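Keeping Eggs from Sticking, and Other Small Mercies
Saturday, February 27, 2016
By M. Chaturvedi
Print this page | E-mail this page

A nonstick pan has a lifespan somewhere between a houseplant and a lawn chair. Mine usually die in March, when I get ambitious about breakfast.

Heat the pan first, on low, for 2 minutes. Then the butter, then the eggs. If the butter turns brown you have made a sauce, and the eggs will have to wait for the next batch.

Keep metal utensils out of it. I know your fork is right there. Use the wooden spoon.

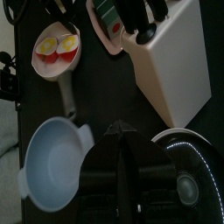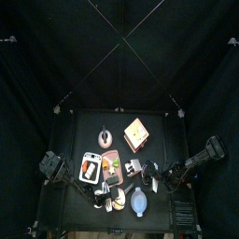

Never put a hot pan under the cold tap. It makes a satisfying hiss, and that hiss is the sound of the bottom warping. Let it sit on the stove while you eat, then wash it with a soft sponge and plain dish soap.

For burned-on spots, simmer water with 4 spoonfuls of baking soda until the crust lets go. Skip the scouring powder – it takes the crust off and the coating with it.

Most nonstick pans shouldn't go into a 400-degree oven, whatever your brother-in-law says. Check the handle too, as it often gives up before the pan does.

Stack pans with a paper towel between them. Old dish towels work just as well and finally give you an excuse for keeping so many.

Print this page | E-mail this page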